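# prillside-folding

Working notes and data card for the Prillside garment folding set. Covers large, single-layer and lightly gathered garments handled on a covered table. Small items (socks, gloves, dishcloths) are in a separate folder and are not described in this file.

Last revised: 2025-09-15

## Contents

| Folder | Contents |
| --- | --- |
| `flat/` | garment spread, no folds made |
| `first_fold/` | from first lift to first crease |
| `stack/` | folded item moved to the pile |
| `notes/` | plain-text remarks, one file per session |

Sessions are numbered in order of recording. Session 32 was split in two when the table cover was changed; both halves keep the number, with `a` and `b` added.

## Garments

Garments came from two sources. The Claderetti lot is new stock, washed once before use. The Đoàn lot is secondhand and includes a few pieces with 1960 pattern numbers still inked on the inside seam. Fiber content is recorded where a label survives. If there is no label, the field reads `unknown` and should not be guessed from the color.

Beige and off-white garments are overrepresented. Cloth of this kind shows soft creases poorly under flat light, so the `crease_visible` field is less dependable for these pieces than for darker ones.

## Fold procedure

1. Spread the garment with the widest edge toward the far side of the table.
2. Smooth from the center outward. Long creases may stay if they run parallel to the planned fold.
3. Lift one edge and turn it over toward the middle.
4. Let any gathered section hang free until the main fold is down.
5. Press along the crease, then repeat for the opposite edge.

Step 4 is the one most often done out of order. A gathered section that is laid down early gets trapped under the fold and leaves a ridge - this is logged as `trapped_gather`, and the session is kept.
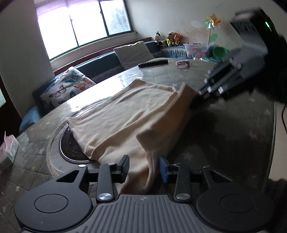

Morkier asked whether a hem should count as a fold edge when it lands on top of another layer, and thought the earlier labels were inconsistent on this. They were. As of the March revision, a hem is labeled `hem` wherever it lies, and `fold_edge` is used only where cloth turns back on itself. Pointed corners formed by a turned-over edge take `fold_corner`; sewn corners take `corner`.

## Table and cover

The table is large with a rounded outline, so its edge is a poor guide for squaring a garment. Use the garment's own hem. The star-print cover has a glossy surface and reflects the window strongly at certain hours. Reflections can be mistaken for pale cloth near the left part of the table, and segmentation masks from those sessions were redrawn by hand.

Do not use the printed stars as a measuring grid. Their spacing has not been checked.

## Known problems

- Pieces longer than 100 cm hang over the edge and slide during step 3. These are tagged `overhang`.
- The `layers` field stops at 3. Anything thicker is entered as 3 with a remark in `notes/`.
- Shade differences between the two faces of a garment are not recorded. A raised fold often looks darker than the cloth next to it, and this should not be entered as a stain.
- Sleeve direction is missing for most of the Đoàn lot.

## Changes

- Added `trapped_gather`.
- Split `corner` into `corner` and `fold_corner`.
- Removed `neatness`. Scores varied too much between labelers to be of use.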